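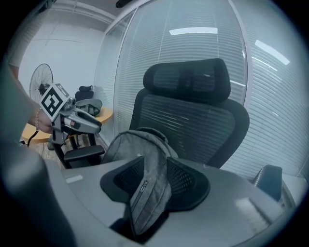

Lena Jasińska had been writing the office newsletter for Drurine Mutual for 1403 days when she was asked to write an obituary for a man who was still alive.

"He's retiring," said Mr. Mensah from Personnel. "But we'd like that kind of tone."

"What kind of tone?"

"Fond. Past tense."

The man was Tetteh Quansah, from Claims. He had been with the company long enough to have outlived two logos and the original carpet. Lena had spoken to him maybe a dozen times, mostly in the elevator, mostly on the subject of the elevator. She went down to the fourth floor to interview him and found him eating a pear over a paper towel.

"I'm supposed to ask about your legacy," she said.

"Oh, good. What is it?"

"I think you tell me."

He thought about this for the rest of the pear. Then he said that back in August, years ago, a woman in Stastari had filed a claim for a piano that fell off a ferry, and that he had approved it.

"Was that unusual?"

"It was her third piano."

Lena wrote down *third piano*. She asked whether it had been the same ferry. It had been the same ferry every time. The captain had written a supporting letter, and by the third one he sounded tired.

"Why did you approve it?"

"She was paid up," said Tetteh. "And I liked her handwriting. Don't print the handwriting part."

She went back upstairs and wrote 1054 words about a man of quiet judgment. She put in the piano. She put in the captain. She described Tetteh as a pillar, crossed that out, tried "fixture," which made him sound like a sink, and went back to pillar. It was the best thing she had written at Drurine, where the competition was a piece on stapler safety and a very long poem about parking that had been sent in by Legal.

Mr. Mensah read it standing up.

"We can't have the piano," he said.

"The piano is the whole thing."

"It suggests we pay claims."

Lena pointed out that this was, on paper, what an insurance company did. Mr. Mensah said that on paper was exactly where he didn't want it. He also felt the captain raised questions. By the time he had finished with his pen there were 30 words left, and four of them were Tetteh's name, printed twice.

The party was held on 24th December so that it could share a cake with the other party. The cake said HAPPY HOLIDAYS TETT, the bakery having run out of either room or interest. Mr. Mensah read the 30 words aloud in the voice he kept for fire drills. People clapped. A man from Legal asked if there was time for a poem and was told, with real warmth, that there wasn't.

Tetteh was given a clock. He thanked everyone for it, set it down on the buffet beside the ham, and came over to where Lena was hiding behind the coats.

"That was short," he said.

"There was a longer one."

"Was the piano in it?"

"Yes."

"The handwriting?"

"You told me not to."

"I say a lot of things." He looked let down, and then he looked at the ham, and that seemed to help. "Have you got the long one on you?"

She had. She'd folded it up small in her cardigan pocket that morning without deciding to. He put on his glasses and read it right there, with somebody's wet scarf against his ear. It took him a while. He went back over one part and laughed, and she tried to see which part it was.

"Pillar," he said at last.

"I know. I'm sorry. The other choice was fixture."

"No, leave it." He took a pen from his shirt and wrote something in the margin, leaning on the wall, and then he kept the page, so she had to ask him what it said.

"Fourth piano," said Tetteh. "She's moving to Nulamier in the spring. I got a card."

"Is she taking the ferry?"

"She didn't say." He buttoned his coat. "But I wouldn't want to be the new man in Claims."

He left the clock by the ham. It was still there when Lena went for her own coat, running 2 minutes fast, and Mr. Mensah was asking people if they knew who it belonged to.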